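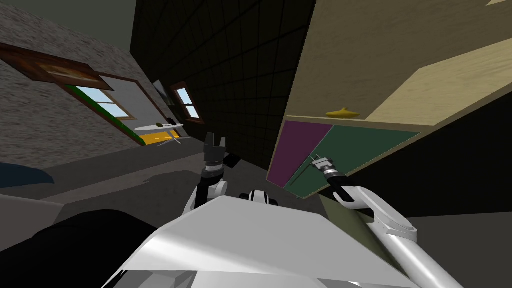
Trododent gets to grips with a cabinet, inside a pretend room.

How do you teach a robot to open a cupboard without wrecking the cupboard?

You have probably opened thousands of cupboards and never once thanked your arms for it. Robots find it much harder. A robot has to work out where the door is, where its own gripper is, and how hard to push. Get one of those wrong and you have a hole where the cereal used to be.

So the robot team at the Wollevham lab gave their robot, Trododent, a room that can't be broken. It is made entirely by a computer. The stone wall, the windows and the ironing board are all just numbers wearing nice colors. Trododent is made of numbers too, at least in there. This kind of pretend world is called a simulation, and the program that runs this one is called Rustora.

What is a simulation good for?

If you have played a video game, you know the main advantage: when things go badly, you start over. A real robot that drops a real bowl needs someone with a broom. A simulated robot drops a simulated bowl and the computer puts it back on the shelf, as good as new and with no hard feelings.

The computer can also run many practice rooms at once. In one room Trododent might be reaching for a door, while in another it is busy missing the door completely. Both count as homework.

Practice, practice, bonk

The team wanted to test an idea they call the Annamalai method. In most robot lessons, the room stays the same every time. The robot gets very good at that room, the way you might get very good at a spelling test if the teacher always used the same words. Move the cabinet a little to the left and the robot reaches confidently for thin air.

With the Annamalai method, the room changes between tries. The cabinet might be higher or lower. Its panels might be purple, green or some color no sensible person would put in a kitchen. The robot can't just memorize where to put its hand. It has to look first.

There were 2 groups of pretend robots. Group one practiced in the same room over and over. Group two practiced in rooms that kept changing. Each group got 1002 tries, which is a lot of cupboard.

Then came the test. Both groups were put in 7 rooms they had never seen and asked to open the cabinet.

So who won?

At first, group one looked like the stars. During practice they learned faster, and group two spent a long time poking at shelves. By try number 510, group one could open its cabinet nearly every time. Group two could not, and if robots could sulk, it would have been a good moment.

In the new rooms it went the other way. Group one managed to open the cabinet in only 2 of them. Group two opened it in all but one. In the last room it got hold of the shelf and pulled on that instead, with great determination.

What the scientists still don't know

A pretend door never sticks. It has no jam on it. Real ones do both, and a robot that is brilliant in a simulation can be hopeless in a real kitchen. Scientists call this difference the "reality gap." The team's next job is to try the same lessons with a real robot and a real cabinet, and they have picked a cheap cabinet.

Words to know

Gripper: the part at the end of a robot's arm that grabs things. Trododent's have fingers, but don't expect a high five.

Simulation: a pretend world run by a computer, used for testing ideas.

Reality gap: the difference between how things work in a simulation and how they work in your house.

Try it yourself

Put a cup on a table, close your eyes and pick it up. Do it again until it's easy. Now ask a friend to move the cup somewhere else on the table while your eyes are shut, and try once more. Use a plastic cup. Keep it empty.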